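Call for Participants: Household Textiles and Everyday Mending Study

The Ellis Centre for Domestic History invites applications from members of the public who wish to take part in a study of how fabrics are kept, mended and passed on in the home. Applications are open from January 1, 2018 and will close on the last day of February.

Background

The Centre holds a collection of 2,062 household textiles, most of them given by families in the surrounding towns. The collection is strong in table linen, bedding and curtains, and good records exist of where many of the pieces were bought. Far less is known about what happened to them afterwards. Few donors wrote down when a sheet was turned sides to middle, or which dress was cut up to make a cushion cover, and much of this knowledge is now held only in memory.

The present study has been set up to record that knowledge while it can still be gathered. It is led by Dr Vasanthi Uddin, with Edmund Kwiatkowski as research officer. Part of the funding comes from Resell, a charity which runs second-hand clothing shops and has an interest in how long fabrics remain in use.

Who may apply

We are seeking 40 participants. Applicants must be aged 18 or over and must be able to travel to the Centre for two visits. No skill in sewing is required, and we would particularly welcome applications from people who do not think of themselves as menders. Applicants should own at least three household textiles that have been in regular use for ten years or more. These may include:

Tablecloths, napkins and tea towels
Sheets, blankets and quilts
Curtains and loose covers
Aprons, dressing gowns and other clothing worn mainly at home

Items do not need to be rare, attractive or in good condition. Worn, stained and partly unpicked pieces are of equal interest to the study. Current employees of the Centre and members of their households may not apply.

What taking part involves

Each participant will attend a first interview lasting up to 90 minutes, during which they will be asked to talk about their chosen items. The interview will be recorded in sound only. A second visit, six weeks later, will be given over to a closer look at one item and a short discussion of its future. Between the two visits, participants will keep a written diary of any washing, ironing, mending or storing of fabrics in the home. A printed diary will be supplied. Those who would prefer to give their entries by telephone may arrange this with the study office.

Participants will receive a payment of 50 pounds for each visit completed, together with the cost of standard public transport. Payment will be made by bank transfer.

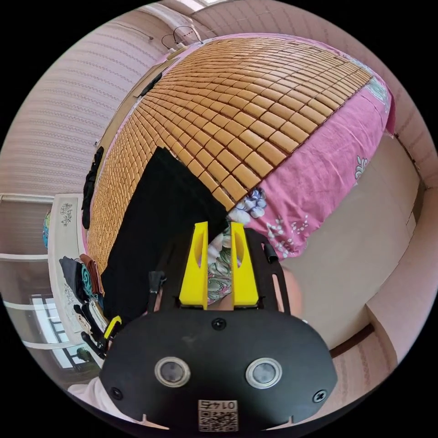 Printed cottons and furnishing fabrics form a special strand of the study, overseen by Aitana Robles, Keeper of Textiles. Participants are asked to consider whether any of their three items carries a pattern, and to note on the form how the pattern came to be chosen. Florals are expected to make up a large share of the pieces brought in, and a fabric in green, pink and white, such as the flowered one seen between the yellow fingers, would fall well within this strand. Plain, checked and striped fabrics will be recorded under the general strand and are in no way less welcome.

Care of items and personal information

All items remain the property of the participant and will be returned at the end of each visit. No item will be washed, cut or treated by the Centre. Interview recordings will be stored under a reference number, and names will be removed from any published work unless the participant asks to be credited. A participant may withdraw at any time before publication without giving a reason.

How to apply

Applicants should request a form from Philomena Heffernan, Study Office, Ellis Centre for Domestic History. The form asks for contact details, a list of the items to be discussed and a statement of no more than 300 words about one of them. Statements may be handwritten. Forms in large print are available on request.

All applicants will receive a written reply. Where more suitable applications are received than there are places - as was the case with our earlier study of kitchen tools - a reserve list will be kept until the first interviews have been completed.

Questions about access to the building should be addressed to Tipene Rewi, Visitor Services.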